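**Cell 3 maintenance and setup meeting, Trulville site, November**

Chair and notes: Geeta Maurya
Also present: two persons from Maddocks (integration), one from Piduvier (by phone)
Start: 9:30 am

**1. Previous actions**

The gripper pads were changed and the old ones are kept in the drawer of the cell. The grease for joint 3 has arrived. Maddocks asked that we write the hours on the label at each greasing. The counter showed 557 hours this morning.

**2. Wrist cable**

The cable cover was rubbing on the forearm when the arm reaches to the back of the table. Maddocks moved the clip and made the loop longer. We ran the slow program and heard no rubbing. The clip will be checked again at 800 hours. The full service stays at 2000 hours, as in the Prallent manual.

**3. Table layout and the simulation**

Piduvier has updated the simulated table, so that new paths can be tried there before they are loaded to the cell. It was asked whether the shelf leg should have a larger safety zone. Agreed yes, because the elbow passes close to it when the arm turns to the bin. Geeta noted that in the model the bottom of the leg does not reach the table. Piduvier will correct the height and send the file again. Until this is done, no path under the shelf will be copied to the real cell. 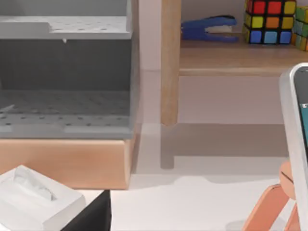 *Figure 1. Simulated table: grey bin on wooden block, shelf with stapler and cubes, phone on orange stand.*

The stapler lies on its side in the model. Maddocks would like also a version with it standing, to compare the grasp.

**4. Actions**

- Geeta: grease joint 3 and fill in the label.
- Maddocks: leave one spare cable clip at the cell; send the settings for the larger zone.
- Piduvier: correct the shelf leg, add the standing stapler.

**5. Other business**

The key for the control cabinet must go back on its hook after use. The meeting closed at 10:15 am.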